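February 28, 2018
By the Jillunby home desk

I love fake flowers, and I'm done being quiet about it! For years I bought fresh bunches every week, watched them droop by the weekend, and told myself that was the charm. Then in January I spent 14 days arranging the same box of artificial stems over and over, and I have never enjoyed flowers more.

The trick is to stop treating them like a dusty stand-in. Pull them apart. Bend them. Put them back wrong and try again – a silk bloom will forgive you all afternoon, and a real one gives you a single chance with the scissors.

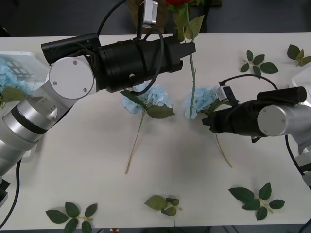 Color is where people get timid. They pick cream with cream and end up with something from a dentist's lobby. I say start with a red rose on a long, pale green stem and set it against pale blue hydrangeas, which sounds like a fight and looks wonderful. Keep the leaf sprigs loose on the table until the very end, then tuck them in wherever you can see a gap.

Fresh flowers still have my heart in June. The rest of the year, give me the box.

Comments (3)

tulipgrump: Mine fade on the windowsill. Any fix?

Pokenia Reader: Red with pale blue – trying it tonight!

marshlane7: You still can't smell them.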